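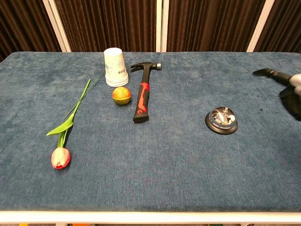 Equipment > Robots > Buying and Planning > Checklists

Tabletop arm station: pre-purchase inspection checklist

Use one copy per station. Mark each line OK, FIX, or N/A and write a comment for anything that is not OK. The completed copy below is for the used Tremeck arm offered to Andska, with the gripper and table included in the price. Inspected in September at the seller's site, with the station powered and one operator from each side present. The budget column is left out and the costs are worked out in section 6.

1. Paperwork

1.1 Serial number on base matches the quote. OK
1.2 Manual supplied, in English. OK. Printed copy, plus a file.
1.3 Risk assessment from previous use. FIX. The seller has one for a different gripper. We need our own either way.
1.4 Service log. OK. Last entry is a joint brake check, passed.
1.5 Warranty position in writing. FIX. Told on the phone that 5 months remain. Not on the quote yet.

2. Table and mounting

2.1 Base bolts present and marked. OK
2.2 Table does not shift when the arm stops hard. FIX. Slight movement at full speed. Leveling feet needed before we bring it into use.
2.3 Work surface clean and free of loose bits. FIX. Clean before each session. Add to operator's daily sheet.
2.4 Surface covering held flat and tight, no lifted edges within reach of the fingers. OK
2.5 Screens or curtains stand clear of the arm's full reach. Check by jogging at low speed. OK at the back. Sides to be checked again in our own room.
2.6 Heavy or hard objects (hand tools and the like) placed where a bad grasp cannot drop them off the edge. OK. Keep this rule in the site instructions.

3. Stops and guarding

3.1 Emergency stop within reach of the operator's normal position. OK
3.2 Second stop at the entry side. FIX. None fitted. Price one.
3.3 Stop tested with arm moving. OK. Tested three times.
3.4 Arm does not restart when the stop is released. OK. Needs a separate reset.
3.5 Speed limit set and locked. FIX. Limit is set to 300 mm per second but the settings page has no password.
3.6 Light curtain or area scanner. N/A for this visit. We would fit the Terorgate unit already in stores, if the controller has a free safety input. Seller to confirm.

4. Gripper

4.1 Fingers straight, no cracks. OK
4.2 Finger screws tight. OK
4.3 Holds its load when power is cut. FIX. Opens slowly. Acceptable for light goods, not for anything with weight. Limit the load until it is repaired or replaced.
4.4 Pinch points labeled. FIX. Labels missing. Cheap, order a sheet.
4.5 Force setting suits thin items such as paper cups. OK at the lowest setting.
4.6 Spare fingers included. FIX. None. See section 6.

5. Cables and power

5.1 Cables clear of the arm through full travel. OK
5.2 No damage to outer jacket. OK. One scuff near the wrist, not through.
5.3 Plug and supply match our outlets. OK
5.4 Controller fan and filter. FIX. Filter dirty. Replace at installation.

6. Cost of putting things right

Work listed as FIX above, priced from the Weidemann catalog and our own shop rates:

Replacement gripper with spare fingers: 3,290 dollars
Second stop button and cable: 143 dollars
Leveling feet, labels, filter: from shop stock
Our own risk assessment: staff time, book it under training

The gripper is the large item. Ask the seller to take it off the price before ordering one. If they refuse, buy the station only if the first year's work is light goods. Do not sign until 1.5 and 3.6 are answered in writing.

Result: CONDITIONAL. Reinspect after delivery, sections 2 and 3 in full.

Comments

Shop lead, packaging: We bought a used arm with the same fault as 4.3 and lived with it for a year. It was fine until somebody changed the product. Put the load limit on a sign by the station, people don't read the file.

Purchasing: Where does shipping go? Our last one came on an open pallet and the crate cost extra.

Reply from checklist editor: Shipping is on the quote form, so it was left off here. I will add a line for crating.

Night shift tech: 2.5 should say jog it with the gripper on. Fingers add reach. We clipped a screen post that way one Tuesday.

Previous | Next | All checklists | Print | Contact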